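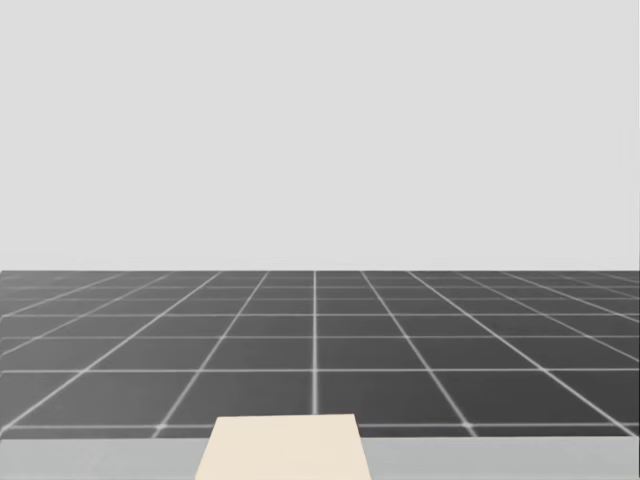

Why does bread from a small town bakery go stale in a day when the supermarket loaf lasts a week? Mostly fat, sugar and the plastic bag. The bakery loaf is flour, water, salt and some kind of leaven, and it starts drying the minute it leaves the oven.

6 min read

Tuesday, ten to five in the morning, Hornura. One street lit. One door open. The smell gets to you before the light does.

I came for the rye. Everyone comes for the rye. Kokkonen has been baking it on the same corner for 57 years, round, flat, dark as a boot, and people drive in from Tasent with empty bags on the back seat. No website. A phone that rings and rings. Closed when the shelves are bare, which in December can be nine in the morning.

So, the bread. Sour, first. Properly sour, the kind that makes your jaw ache a little. Then sweet, then something like coffee. The crust fights back. Eat it the first day with butter and nothing else. Second day, toast. Third day, soup. Fourth day you have a doorstop, or you slice it thin and dry it in a low oven and it keeps untill spring. My grandmother kept hers in a flour sack hung on a nail and I never once saw mold on it.

Old rye country, this. Wheat was for weddings. The parish book lists a mill on the river in 1628, and the miller was fined that same year for short weight, so some things never change. The mill is gone. The millstone is in front of the library with geraniums on it. Kids sit on it and eat chips.

The flour now comes from Ikitz, two valleys over, where a couple of farms went back to growing the old tall rye. Falls over in the rain. Low yield. A pain to harvest. Tastes like a field. The bakery went through 2733 sacks of it last year, up again, and the farms say they can't plant any more than they have. A bad August and that's that, no rye in the fall.

What I wanted to know was the starter. How old, how fed, does it have a name, all the questions people ask. Shrugs. It lives in a wooden trough with a lid. The trough is never washed, just scraped. A bit of old dough stays stuck in the grain of the wood and that wakes up the next batch. Warm water, a few handfuls of flour, a cloth, overnight. That was the whole answer. I had three pages of questions left and somebody handed me a broom.

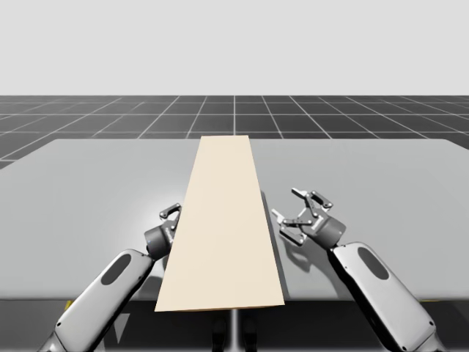 A table, two arms, and a gray floor ruled in white lines.

By six the first customers. Nurses off the night shift, a man in slippers, two truck drivers who split a loaf in the lot and ate it off the hood with sausage. Nobody talks much. You say how many, you pay, you go. I said one and got a look. Bought 2.

Can you make it at home? Sort of. I've tried it all winter. Things I'd pass on - use more water than seems right, rye dough should be closer to wet cement than to anything you'd knead. Don't knead it, there's no point. Wet your hands to shape it. Hot oven to start, hot as it goes, then turn it down after fifteen minutes and leave it alone. And wait a full day before you cut it, I know, I know. Cut it warm and the middle is glue and the knife is ruined for the evening.

Mine comes out fine. Not the same. Might be the flour, might be the trough, might be that I live over a dry cleaner. The sour is thinner and the crust goes leathery by suppertime. I'd still rather eat it then the bagged stuff.

The train back was late. Loaf on my lap, still warm through the paper, and a kid across the aisle staring at it the whole way to Tasent. Gave him the heel. His mother asked if it was from Kokkonen before she even saw the bag.

Contact us | Copyright, all rights reserved | Back to top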